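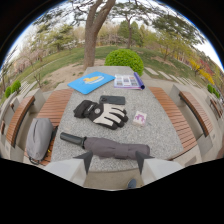

Pourquoi mes épisodes s'arrêtent-ils tous au bout de quelques secondes alors que la pince enregistre encore ?
Parce que la carte mémoire n'arrive plus à suivre le débit et que le logiciel coupe le fichier vidéo sans couper le fichier des positions. Il faut formater la carte depuis l'appareil et refaire un essai court.

Ticket : épisodes tronqués, pince à main, projet étudiant Bikano
Ouvert par : Thenmozhi Amin
Date : 20/10/26
État : résolu (enfin, je crois !)

Bonjour à tous, je recopie ici la question du forum du club et la réponse qu'on m'a faite, comme ça tout est au même endroit et je ne repose pas la même chose en novembre. Donc, pour ceux qui prennent le ticket en route : notre groupe travaille sur la tâche « ranger une table en extérieur », avec des objets du quotidien (parapluie pliant, gant, téléphone, magazine, ce genre de choses). On avait tout fait en salle en septembre, zéro souci, et dès qu'on est passés dehors les fichiers se sont mis à raccourcir.

Le symptôme exact : le script d'import me sort « video shorter than pose log » et met l'épisode à la poubelle. Sur 46 épisodes de la première série, 40 refusés. J'ai un peu crié dans le couloir.

Essai 1. J'ai changé le câble. Rien du tout, même message, mais bon, le câble était vieux et je le garde pour les perceuses.

Essai 2. J'ai réinstallé Derkard (notre outil d'import) en repartant du dépôt propre. Même chose. En plus j'ai perdu mon fichier de config, donc une heure à le retaper, merci moi.

Essai 3. J'ai formaté la carte, mais sur mon portable, pas dans l'appareil. Les trois premiers épisodes passent, j'annonce la victoire sur la messagerie du groupe, et le quatrième casse. J'ai supprimé mon message, mais trop tard, les captures d'écran existent.

Essai 4. Formatage depuis le menu de l'appareil, comme dans la réponse. Là c'est nettement mieux ! Épisodes complets, vidéo et positions de la même longueur à une image près. Sauf que le débit restait réglé au maximum (mon réglage de septembre, pour avoir une belle image en salle) et qu'avec les feuillages et l'herbe en fond, la compression a beaucoup plus de détails à avaler. J'ai baissé d'un cran et relancé une série.

Résultat après l'essai 4 : 294 épisodes importés, aucun rejeté par le script. J'en ai relu une vingtaine à l'œil, surtout ceux où on attrape le parapluie par la poignée, puisque ce sont les plus longs. Tout y est jusqu'à l'ouverture des doigts.

Ce qui reste à faire :
Refaire la première série. Il nous faut 400 épisodes valides avant la revue Sanport, et je préfère ne pas bricoler les anciens.
Mettre le débit dans la fiche de réglages. Il n'y était pas, seulement la résolution et la fréquence.
Étiqueter les cartes. Celle marquée « Seidel » est la lente, ne la prenez pas, ou alors juste pour les photos.

Question bonus pour ceux qui connaissent Derkard mieux que moi : est-ce qu'on peut lui demander d'afficher l'alerte pendant l'enregistrement et pas seulement à l'import ? Refaire une matinée de prises pour un fichier coupé, je l'ai fait une fois, ça me suffit. Si c'est une option cachée dans la config, je veux bien le nom.

Je laisse le ticket ouvert jusqu'à la prochaine séance et je ferme si la série repasse sans erreur.

Thenmozhi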